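Changes to the Rulercombe short loan service from October

Following the review of borrowing arrangements carried out over the summer, the short loan service at the Rulercombe site will move to a single set of rules at the start of October. The new rules apply to all registered staff, students and visiting members, and replace the separate arrangements that have been in place at the Jara and Wollora reading rooms.

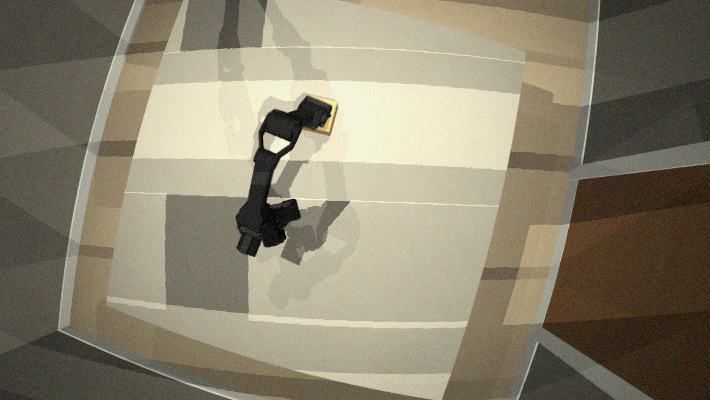
Library and Learning Services, Rulercombe

Under the present system, a short loan item may be kept for four hours if borrowed from Jara and overnight if borrowed from Wollora. Members who use both rooms have told us that this is confusing, and a number of fines were withdrawn last year on those grounds. From October all short loan items may be kept until 10 am on the next working morning, wherever they were borrowed. Items may be returned to either room.

The number of short loan items that a member may hold at one time will rise from two to four. Standard loans are not affected and the limit for these remains at 15.

The review received 127 written replies. The great majority supported a common return time, although views differed on what that time should be. Several members who teach early classes asked for a return time of 9 am, so that books would be back on the shelf before the first seminar. Others, mainly those travelling in from the villages, asked for noon. The time of 10 am was agreed after discussion with the teaching departments and will be looked at again in the spring.

Fines on short loan items will be charged by the day. The first late return in any term will be recorded but not charged. Members who owe more than the permitted amount will be unable to borrow until the balance has been cleared, though they may continue to use all material within the reading rooms.

Reservations

It will be possible to reserve a short loan item up to a week ahead. Reserved items will be held behind the desk and labelled with the member's card number. An item that has not been collected by 5 pm on the day for which it was reserved will be returned to the open shelves.

The reservation pages are being moved to the Vostix catalogue, which members already use for standard loans. The same card number and password will apply. Requests made on the old pages before the end of September will be carried across by staff and do not need to be made again.

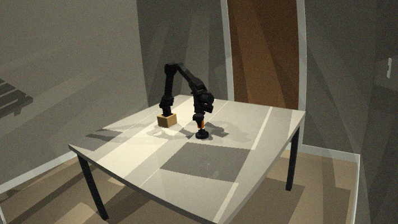
Source: Rulercombe picture collection

Changes to the shelves

The short loan shelves at Wollora will be extended to take a further 100 volumes, most of them first-year set texts in history, law and nursing. A list of these titles is available at the desk. In addition, 17 titles that have not been borrowed for three years will be moved to the standard collection on the upper floor, where they may be taken out for the full loan period.

Teaching staff who wish to place a book on short loan for the autumn term are asked to send the title, the course and the expected number of readers to Renato Tapia, Lending Services Manager. Requests received after teaching has begun will be met where possible – but copies that need to be bought may take several weeks to arrive.

Printed copies of the new rules may be collected from both reading rooms. A large-print version can be supplied on request.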